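Put the Stop Button Where a Hand Will Find It
Jun 8, 2024

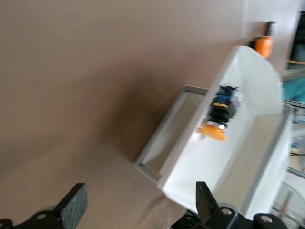
A mushroom-shaped push button on a white panel, with the panel standing in a shallow tray.

Most small workshops buy the right stop button and then put it in the wrong place. I have wired control panels for small shops for 11 years, and I have come to think that placement should be settled before anyone opens a parts catalog.

The usual order goes like this. Somebody buys an enclosure, cuts the holes where there is room, and fits the start button, the lamps and the stop button in a row. It looks tidy. Then the panel is screwed to the wall behind the machine, and the operator has to reach past the work to get to it.

Last December I helped refit the benches at the Bokbridge shop. There were 31 stations. On most of them the stop button was sound, with clean contacts and a good snap when pressed. But on 11 of them I could not reach it with my left hand while my right was on the work. One was behind a coat hook.

The fix was dull. We mocked up each panel on the bench first, with the button fitted in a loose sheet, and moved it around until the person who used that station was happy. Only then did we drill. It added a day and a half to the job, and the owners at Hendau, who were paying, asked why. I think it was the best money in the whole invoice. The buttons themselves came to 363 dollars, and we reused more than half of the old wiring.

People will say that a small shop can't spend time on mockups. I don't agree. A scrap of sheet and a tray to hold it upright will do. The Clindska catalog shows button heads in several sizes, and you learn more from pushing one at arm's length than from reading the page.

I would also keep the big round cap for stopping and nothing else. I have seen the same style of head used for a parts feeder and for a door release. Once people get used to slapping it for ordinary things, it stops meaning much to them.

The other complaint I hear is about bumps. A button that sticks out gets knocked by elbows and carts, and the line stops for no reason. That does happen. Kordestani sells a collar for it, and a collar is fine if it is low – a deep one hides the cap from the side. Moving the panel a few inches usually works as well and costs less.

Check the reach again whenever a bench is moved or a new person takes over the station.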